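Início | O clube | Equipe | Projetos | Contato

Sobre o Clube de Robótica Resalex

O Clube de Robótica Resalex é uma atividade extracurricular da Escola Técnica Lidton, aberta a estudantes do ensino médio e dos cursos técnicos de mecatrônica e informática. O trabalho concentra-se em manipulação: preensão de objetos de uso cotidiano, calibração de câmera e planejamento de trajetórias. Não há turma de robótica móvel nem de combate.

Os encontros ocorrem às terças-feiras, das 14h às 17h30, no laboratório 2. A oficina mecânica fica disponível no mesmo horário, mediante reserva na secretaria.

Organização

O clube é dividido em três grupos. O de mecânica projeta e usina dedos, suportes e adaptadores. O de percepção mantém os programas de detecção e a base de imagens anotadas. O de controle responde pelas trajetórias, pelos limites de força e pela parada de emergência. Cada estudante escolhe um grupo na entrada e pode mudar ao fim do semestre.

Coordenação geral: Teresa Grabowska, professora de sistemas de controle.
Mecânica e oficina: Vilgot Nordin.
Percepção: Sum-yee Lam.
Controle e segurança: Kwan-ho Tu.
Representante discente: Yao-tsung Tsao.

Projeto Zirkura

Zirkura é o projeto principal do clube. O objetivo é recolher objetos deixados sobre mesas domésticas e separá-los por categoria. A lista de trabalho tem 76 objetos, entre embalagens, papéis, talheres e utensílios pequenos. Objetos de vidro foram excluídos na primeira revisão do regulamento interno.

A base de imagens do projeto contém 781 capturas anotadas pelos próprios estudantes. Destas, 453 foram feitas com a câmera de punho; as demais usam câmera fixa em tripé. A anotação segue um guia de nove páginas, mantido pelo grupo de percepção. Toda captura é conferida por um segundo estudante antes de entrar na base.

Superfícies refletoras são o tema do semestre em curso. Em tampo escuro e polido, o reflexo de um objeto pode ser segmentado como um segundo objeto, e a estimativa de altura fica comprometida. O grupo compara duas abordagens: máscara geométrica do plano da mesa e treinamento com reflexos anotados em classe própria. A segunda exige mais horas de anotação — e por isso foi dividida entre os três grupos.

Materiais deformáveis são tratados à parte. Um lenço de papel amassado não tem pose definida, de modo que o ponto de preensão é escolhido pela região mais alta da nuvem de pontos. Garrafas plásticas deitadas seguem outro procedimento, com aproximação perpendicular ao eixo do corpo e abertura ajustada ao diâmetro.

Uma vista de punho do projeto, com a garra GALBOT diante da garrafa de tampa vermelha, dos lenços amassados e da caixa de lenços ao fundo da mesa:
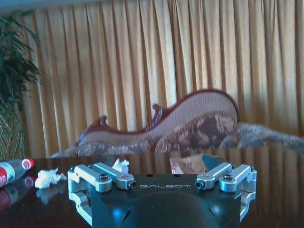

Competição

O clube participa da Copa Tseng de Manipulação, disputada em julho por equipes escolares. A prova tem pontuação máxima de 100, distribuída entre coleta, separação e relatório técnico. O relatório é redigido pela equipe inteira e revisado pela coordenação quanto à forma — o conteúdo é responsabilidade dos estudantes.

Ingresso

As inscrições são feitas na secretaria no início de cada semestre. Exige-se noção básica de Python ou de desenho técnico, conforme o grupo pretendido. O treinamento de segurança é obrigatório e precede qualquer atividade com o braço energizado. Estudantes menores de idade devem entregar a autorização assinada pelo responsável.

Visitas de outras escolas podem ser solicitadas pela página de contato, com indicação do número de participantes e do horário pretendido.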